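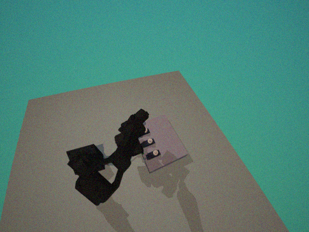
A gray tabletop with a robot and a board on it, drawn by a computer.

How a Factory Helps a Country Earn Money

A factory takes materials and turns them into things people can buy. In the town of Garside, the Bisier factory makes water pumps. Steel comes in at one door and finished pumps go out at another.

The factory has 50 workers. Last May they made 1,057 pumps. Some were sold to farms close to town. The rest went by ship to other countries. Goods sold to another country are called exports.

When the factory sells a pump, the money is shared out. Part of it pays the workers. Part pays for more steel. Part goes to the government as tax - that helps pay for roads and schools.

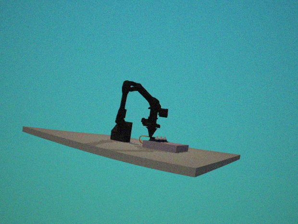 A black robot arm on a long tabletop. This is a computer picture too.

One factory needs many others. Bisier buys its bolts from Lappalainen and its rubber rings from Firine. If Firine runs out of rubber, the pumps have to wait.

New word: industry - all the businesses that do the same kind of work.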